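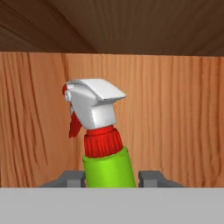 Architectural Records Section, Druvlow Diocesan Archive

4. Preparing an entry for a mason or master builder

Entries in the Drindelo catalog are created one person at a time. Before starting, have the signed survey sheet for the building and the reader number issued at the desk.

4.1 Creating the entry

1. Open Drindelo and select New Person.
2. Enter the surname as it appears in the oldest document consulted. Later spellings go in the Variants field.
3. Enter the years of activity. Where only a payment or a contract survives, enter the year of that document and mark it "documented."
4. Select the building from the list. For the collegiate church at Sirulthorpe, select Sirulthorpe (nave) or Sirulthorpe (tower). The two campaigns are cataloged separately.
5. Type the description of the work. The field holds 600 characters, including spaces.
6. Save the entry as a draft.

Note: Family relationships are recorded only where a will, a register or an apprentice's contract states them. A shared surname is not sufficient.

4.2 Recording signatures and masons' marks

1. Enter the location of the mark by bay and course, counting from the west door.
2. Enter the height above the present floor in inches.
3. Attach the rubbing reference from the Moon portfolio. Sheets are numbered 1 to 299.
4. If the mark carries a date, copy the numerals exactly as cut.

Caution: Do not attribute a portal or window to a builder on the strength of a mark alone. Sheet 46 was assigned to the wrong master for many years on this basis.

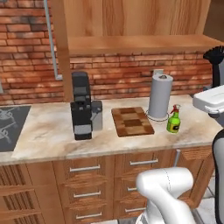

Fergus Shearer asks that readers also give the side of the block on which the mark was found, as several stones in the Sirulthorpe tower were turned when the stair was rebuilt.

4.3 Submitting the draft

1. Check that each statement has a source in the References field.
2. Select Submit for Review. Drafts left unsubmitted for 40 days are removed from the system.
3. Print the receipt and file it with the survey sheet.

Entries received by the end of May appear in the next printed supplement. Corrections to published entries are made on Form C, described in section 5.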